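How Do You Shop for a Robot Helper?

24 shares | 3 comments

Imagine that your school has decided it would like a robot that folds laundry. Hooray! No more mountains of smocks after art class. But before anybody can press a start button, a grown-up has to sit down with a pencil and work out what to buy, and that part is more fun than it sounds.

At Kokau School, the person with the pencil is Suleiman Osagie. He has 3625 dollars to spend, and he has to make it last until July. That may seem like a giant heap of money, but robots have a lot of parts – and every part has a price.

The first thing on his list is hands. A robot's hand is called a gripper, and it opens and closes a bit like your thumb and finger do when you pick up a sock. Some grippers are made to be held by a person, so that people can do a job with them and a robot can learn from how it was done. Cloth is tricky to learn, you see, as it flops and slides and never lies the same way twice.

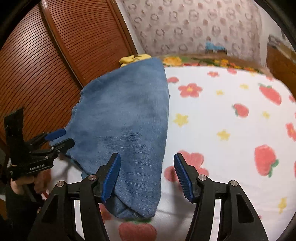 Two hand-held grippers and a folded piece of denim on a strawberry bedsheet.

Look at the blue pads on the gripper in front. Pads are the parts that touch the cloth, and parts that touch things get worn, just like the soles of your sneakers. So Suleiman plans for extra ones. A spare set from the Wojcik shop costs 43 dollars, and he would like two sets, so that makes 86 dollars before he has even bought a gripper!

Next comes practice time. His friend Zhiqiang Kong, who teaches robots at a workshop called Navon, told him to save money for that too. One afternoon of practice costs 116 dollars, and Suleiman wants 12 of them. Can you work out the total? (It's 1392 dollars. Good for you if you got it!)

Whatever is left has to pay for the grippers, a table, and a little extra tucked away for surprises, like a broken cable.

Now try it yourself. Pick a chore you'd love a robot to do, and write down everything it would need, starting with its hands.

3 comments | Share this page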